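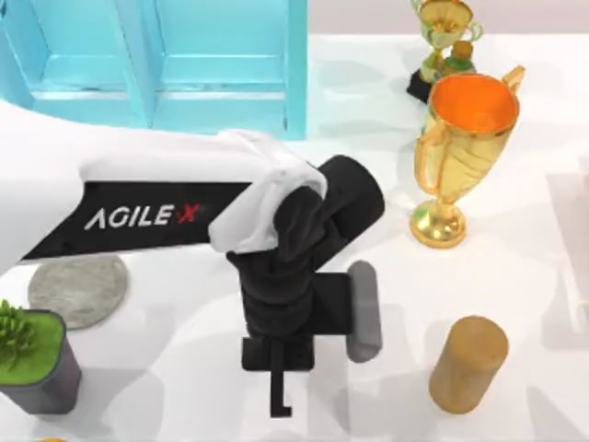

The Subtitles

by Iason Katsaros
Oct 12, 2019

Chrysanthi had translated 19 films into English and had never been inside a cinema while one of them was playing. She was paid by the minute of film, and the money came in December, all at once, from an office in Zovside.

The film on her desk now was called Plilatik. It was the last one made by Manolis Antoniadis before he stopped speaking to producers. It had 900 lines of dialogue and almost half of them belonged to one old fisherman, who spoke as her grandfather used to speak, with the ends of the words swallowed.

She was slow with it. On the third evening she arrived at the scene in the kitchen, where the fisherman says to his daughter a word which has no English. It can mean "go" and it can also mean "stay well". She wrote "Go, then." She removed it. She wrote "Take care." The daughter in the film looked at the floor for a long time, and neither of these was enough for such a look.

She telephoned Maj-Britt Westerberg, who was making the Swedish version.

"What did you put at the kitchen?"

"I left it empty," said Maj-Britt.

"You can't leave it empty. The man is speaking."

"Everybody can see what he says."

Chrysanthi thought about this while she washed her cup. It seemed to her a kind of cheating, and also she was a little jealous. The contract said that every spoken line must have its text. She had signed it on every page.

At midnight she played the scene again without sound. The old man's mouth opened and closed. His hand was on the back of the chair and it stayed there after the daughter had gone out, and one could hear nothing, of course, but she was sure that the tap in that kitchen was dripping. She had not noticed it with the sound on. She put the sound back and there it was.

She wrote "Go well", which was old-fashioned and which Mr Kwak at the office would surely underline. He underlined it. He sent the file back with a note: is this correct English? She answered that it was correct for him, for the fisherman, and she asked to keep it. For 3 days no answer came. After that the invoice was approved without any remark.

In the winter the film was shown at the Otora, the small cinema behind the station. She bought a ticket and took a seat at the back. There were two young people in front of her, foreigners, sharing an orange, and the smell of it came to her in the dark. When the kitchen scene arrived, the girl stopped chewing.

The boy leaned over and whispered, "What did he say?"

"Read it," said the girl.

More short fiction
The Chávez Print
A Seat in Row F
What the Usherette Kept
Intermission, With Rain

Contact | Submissions | Copyright 2019 | Back to top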